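July 27, 2022

Night guard wear, batch 2. Picked up where Kavitha stopped in March. Same resin, new curing lamp.

Ran the first guard to 2,450 cycles against the enamel blank in the Hastov rig. Light scuffing on the left molar side, no cracks. Weighed it after rinsing and again once it had dried overnight.

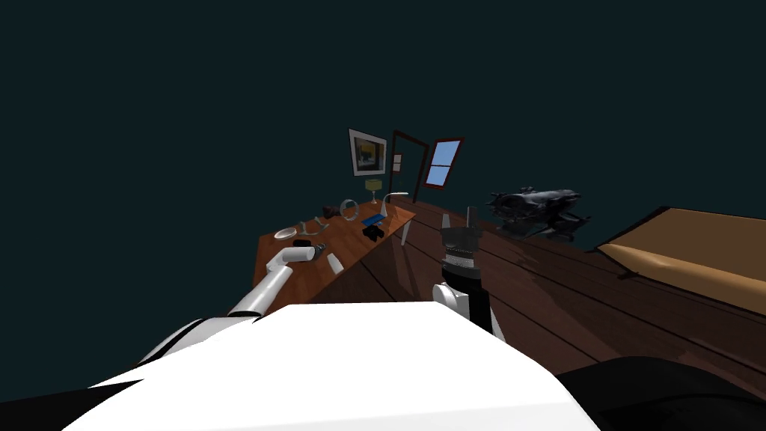 Second guard went to 884 cycles before I stopped it. The clamp had worked loose — reading is no good, don't use it. Joscha says the torque on that screw should be checked every 100 cycles. Added to the sheet.

Cleaning side: Nafula soaked the spare pieces in the Were tablets and in plain water. Tablet pieces look cloudier to me, she disagrees. Need Eduardo to look without being told which is which.
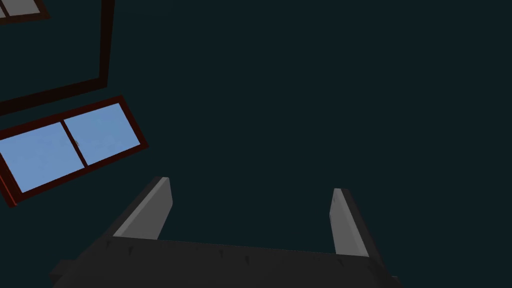
Still owe Pendo the thickness numbers for the thin version. Calipers are at Ekeo until they finish the aligner trays.

To do: new screw, rerun guard two, order more resin.

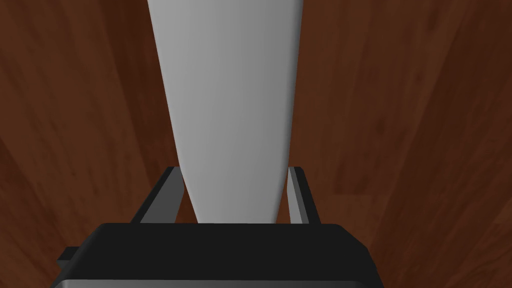 Gripper and pale tapered piece, simulation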